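Fórum de suporte Vemton > Áudio sem fio > Fones de ouvido
Chamado: fone esquerdo amanhece descarregado e o estojo não dura mais nada
Aberto por: Corina Pană
Status: em andamento

Oi, pessoal! Vou contando aqui tudo o que já tentei, porque o Relu Bratu, do atendimento, pediu um registro e eu prefiro escrever uma vez só a repetir a história em cada e-mail.

O problema: guardo os dois fones à noite, fecho o estojo, e de manhã o direito está cheio e o esquerdo está quase morto. Às vezes ele nem conecta, fica piscando e some da lista do celular. Começou em novembro, depois da atualização do aplicativo Rostetano (não sei se tem relação, só estou dizendo quando foi). Uso os fones no ônibus, na cozinha e em ligação com a minha mãe, que fala muito, então bateria pra mim é assunto sério.

Primeira tentativa
Apaguei o pareamento no celular e fiz tudo de novo. Funcionou lindamente durante uma tarde inteira! Já ia fechar o chamado. Na manhã seguinte, esquerdo morto outra vez.

Segunda tentativa
Reset de fábrica, segurando o botão do estojo até a luz mudar de cor. O manual fala em branco, a minha ficou meio azulada, mas o Relu confirmou por e-mail que está certo. Depois do reset o celular perdeu o ajuste de graves que eu tinha feito, e o problema continuou igualzinho. Se alguém souber onde o aplicativo guarda o equalizador, me diga, porque eu tinha acertado aquilo com tanto carinho.

Terceira tentativa
Limpeza dos contatos. Cotonete seco, com luz boa, e saiu uma sujeirinha cinza do encaixe esquerdo (eca). A Safta Ilie respondeu no meu outro tópico que com ela foi exatamente isso, um fiapo de bolso no fundo do encaixe. Melhorou um pouco: agora o esquerdo carrega se eu apertar com o dedo antes de fechar a tampa. Sem apertar, nada.

Quarta tentativa
Troquei o cabo e o carregador. Usei o carregador do tablet, depois a porta USB do computador. Mesma coisa nos dois. O estojo em si carrega, a luz acende, o aplicativo mostra 100%. Só que ele cai pra metade em dois dias, e antes eu passava a semana sem nem lembrar do cabo. O Yoga Gunawan sugeriu que o fone esquerdo fica tentando carregar a noite toda e vai sugando o estojo, o que faz sentido pra mim, mas eu não entendo de eletrônica, entendo de bolo.

Quinta tentativa
Deixei o esquerdo fora do estojo, desligado, uma noite inteira. De manhã estava com a mesma carga. Então o fone segura bateria, e a minha suspeita vai toda pro encaixe.

O Relu também perguntou a distância em que a conexão cai. Medi com a trena da Delia Cârstea, minha vizinha: 8 metros com a porta aberta, e com a porta fechada não chega à cozinha. O direito sozinho vai até o portão.

Anexos. Na primeira imagem, um estojo cor-de-rosa aberto com os dois fones dentro.

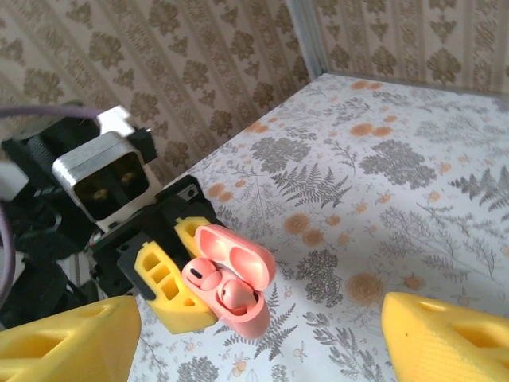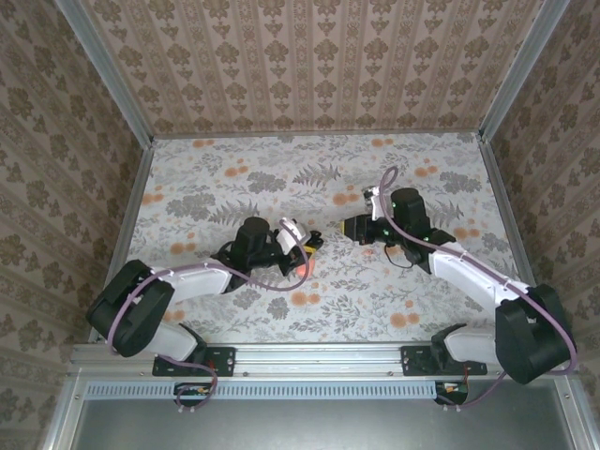
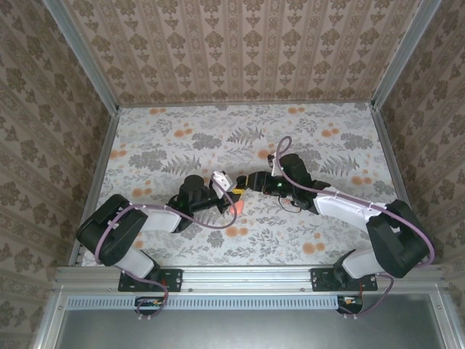
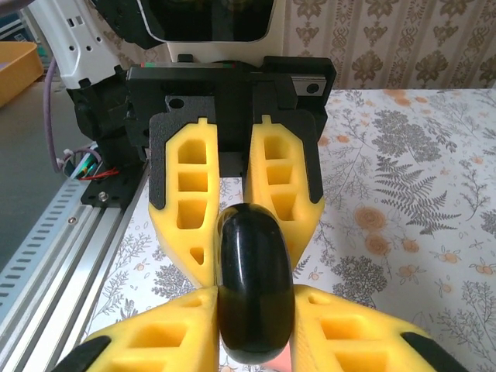
Sobre a garantia: comprei na loja Aritz e paguei 300 reais, tenho a nota em PDF. A loja disse que só troca o conjunto completo e que o prazo deles já passou, que agora é direto com o fabricante. Tudo bem, mas aí o formulário de vocês pede o número de série, e o meu está gravado numa letra tão miúda dentro da tampa que não sei se é um B ou um 8. Mandei as duas versões, o site recusou as duas!

Perguntas que ainda estão de pé:
Vocês vendem só o estojo? Se o defeito for o encaixe, não queria jogar fora dois fones bons.
Dá pra voltar à versão anterior do Rostetano sem perder a garantia?
Preciso mandar tudo pelo correio ou posso deixar no posto da Voicu, que fica no meu caminho pro trabalho?

Atualização, 19h40: o Relu respondeu que o posto da Voicu recebe, sim, e que devo levar estojo, fones e nota, sem o cabo. O número de série eles leem lá no balcão. Sobre comprar o estojo avulso ele ainda vai perguntar. Deixo o chamado aberto até ter essa resposta e, enquanto isso, sigo apertando o esquerdo com o dedo toda noite.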